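Sidecar speedway

Sidecar speedway is a form of motorcycle racing in which two-person teams compete on short oval tracks with a loose surface, most often shale, dirt or crushed granite. Each team consists of a rider, who steers and controls the throttle, and a passenger, commonly called the swinger, who shifts body weight to keep the machine balanced through the turns. The machines have no brakes. The sport shares many of its tracks and some of its rules with solo speedway, but it is run as a separate class with its own licences, officials and title events.

Machines

A speedway sidecar, known in the pits as an outfit or a chair, is built on a low tubular frame with the engine mounted across or along the centre. Most current outfits use a 1000 cc motorcycle engine running on methanol or petrol, depending on the class. The sidecar is a flat platform fixed permanently to the frame, with grab rails at the front, side and rear for the passenger. Older outfits used V-twin or parallel twin engines, and these are still seen in vintage meetings.

In Australia the sidecar wheel is normally on the right, and racing is clockwise. Tyre choice is limited by the rules of each meeting, and riders usually make changes to gearing and tyre pressure as the track dries out over a night's racing. 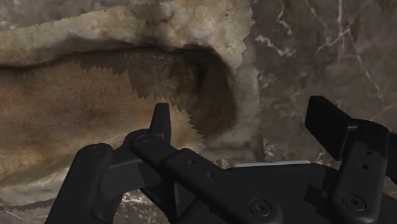 Riders and passengers

The rider kneels or crouches over the machine and starts each turn by throwing the outfit into a slide. The passenger moves between the rear wheel and the sidecar wheel, leaning out over the platform in the turn and coming back in for the straight. Too much weight over the sidecar can cost the rear wheel its drive, and too little can let the sidecar wheel lift.

Passengers often train with one rider for several seasons. Changing partners in the middle of a season is allowed under most club rules if the replacement holds a current licence. Points in a championship are usually credited to the rider, with the passenger named beside them in the results.

Race format

A standard heat is run over three or four laps from a standing start behind a tape gate or under lights. Fields of four or five outfits are usual, with the number set according to the width of the track. Points are awarded for finishing position, and the leading scorers go through to semi-finals or directly to a final. A team that touches the tape may be excluded or sent back to a handicap start, depending on the supplementary rules.

If a fall leaves a team or machine in a dangerous position, the referee stops the race with red lights and a red flag. The team judged to be the cause of the stoppage is normally left out of the rerun.

The Kermani Shield

The Kermani Shield is a club event for 1000 cc sidecars held each July at the Prerkent Showground. It is decided over a single night of heats, with three outfits from each half of the draw going through to the final. Teams are drawn into gate positions by ballot before practice, and the draw is not changed after a withdrawal.

Keyvan Farahani has won the shield three times, twice with Fereshteh Ansari as passenger and once with Poonam Yadav. His last win came after a rerun final in which the first attempt was stopped on the opening lap. The track lap record, 62 seconds over four laps, was set by Kianoush Karimi and Kerubo Waweru in a heat for the same event. Karimi and Waweru did not finish the final that night, having retired with a broken primary chain.
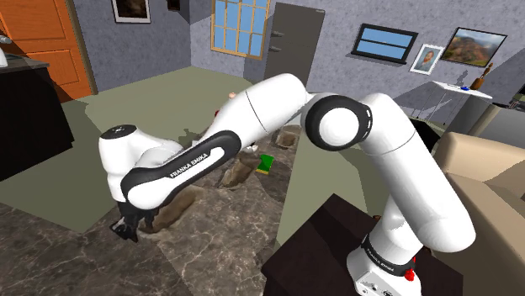
The shield was sponsored for several seasons by Skatel, a fuel and lubricants supplier, and later by Diklow, which makes protective clothing for speedway and motocross. A change to the entry rules was published on 9 Apr 2023, opening the event to teams licensed in other states. Before this, only financial members of the home club could enter. Under the new rules, at least one member of each team must have raced at the showground before, or must complete a supervised practice session.

Track and safety

The Prerkent track is an oval with a crushed granite surface and a slightly banked outer line. It is watered and graded between blocks of heats. The fence is timber on the straights, with air barriers fitted around both turns.

Riders and passengers must wear full-face helmets, gloves, boots and one-piece leathers or approved body armour. The rider is connected to the engine cut-out by a lanyard, so that the motor stops if the rider comes off. Scrutineers check the cut-out, chain guards and grab rails before practice, and an outfit involved in a crash must be checked again before it returns to the track.

Junior classes

Juniors race smaller outfits with restricted engines. Both members of the team must hold junior licences, and an adult passenger is permitted only in coaching sessions. Junior heats are normally placed early in the program, and points from them do not count towards any senior title.

See also

Solo speedway
Grasstrack racing
Sidecar motocross
Flat track racing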